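How to use the French verb manquer without turning your sentence upside down
October - by the Tuven language desk
248 shares - 84 comments

Manquer is in every beginner's book, and still it gives trouble to people who have studied for years. I learned French as my third language, after English, and for a long time I told my friends in Prarnstead that they were missing me when I wanted to say the opposite. The method below is the one I use now with my evening group.

Step 1. Decide which "miss" you need

In English you can miss a bus, a meeting, a target or your grandmother, and the grammar stays the same. In French you must first ask if the thing was not caught or if its absence makes you sad.

If you did not catch it, the order is the same as in English:
J'ai manqué le train. I missed the train.
Elle a manqué la réunion. She missed the meeting.

You will hear rater more often for the train, especially in conversation. Both are correct. 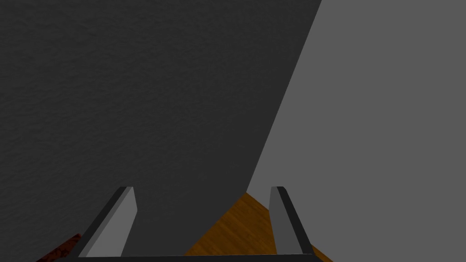 Step 2. For feelings, begin with the absent person

The person who is far away becomes the subject. The person who is sad comes with à, or as a pronoun such as me, te, lui, nous, vous or leur.

Tu me manques. I miss you.
Mes parents me manquent. I miss my parents.
Paul manque à sa sœur. Paul's sister misses him.

It helps me to read it as "you are lacking to me". This is ugly English, but it puts the words in the right places. Look also at the ending of the verb: in the second example it is manquent, with -ent, agreeing with mes parents.

In Quebec you will also hear je m'ennuie de toi, where the sad person is the subject. My learners who have worked in Montreal are always pleased to find that one.

Step 3. Add de when there is not enough

Manquer de is followed by a noun, normally without an article:
Nous manquons de temps. We are short of time.
Cette soupe manque de sel. This soup needs salt.
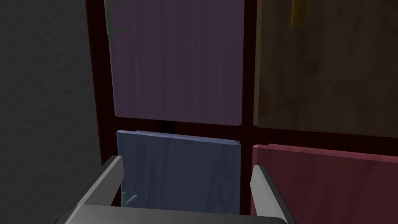 Dark maroon shelving unit with four coloured panels.

Step 4. Learn il manque as one piece

Here il does not mean "he". It is the same empty il as in il pleut.

Il manque deux chaises. There are two chairs missing.
Il me manque un euro. I am one euro short.

Be careful with the last pattern. Il me manque alone, with nothing after it, usually means "I miss him".

Step 5. Practise in both directions

Write ten short sentences about your own family and town. Change the subject each time, then translate them back the next morning without looking. I keep mine in the Skidix card app, where my deck has grown to 200 cards, but a paper notebook is equally good. When I make an error I write the whole sentence again, because correcting only the pronoun did not teach me much.
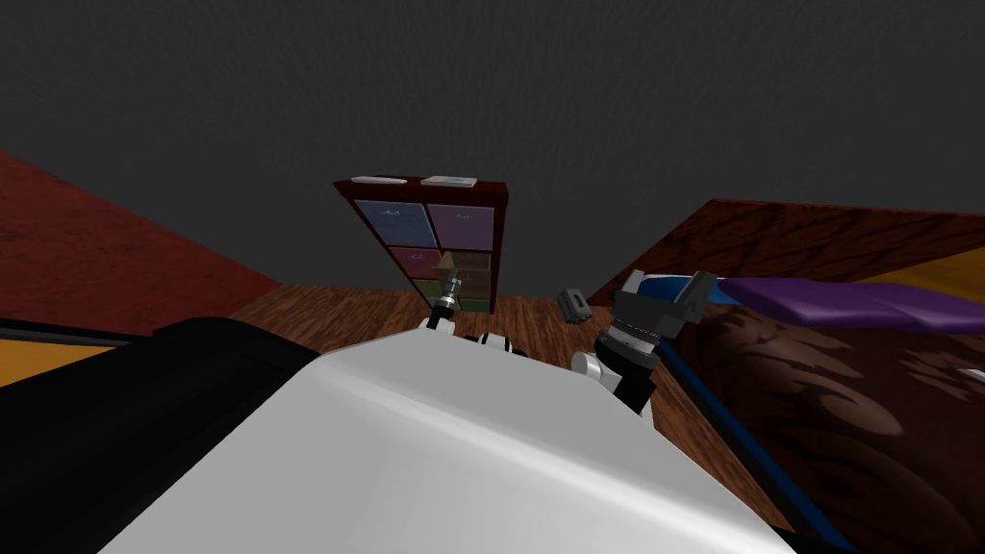
Two robot arms, one reaching toward the edge of a bed.

One more use to recognise

In a letter you may read Je ne manquerai pas de vous écrire, which means "I will be sure to write to you". It is a little formal. You can leave it for later, but you should know it when it arrives.

Contact Tuven - Copyright Tuven, all rights reserved - Back to top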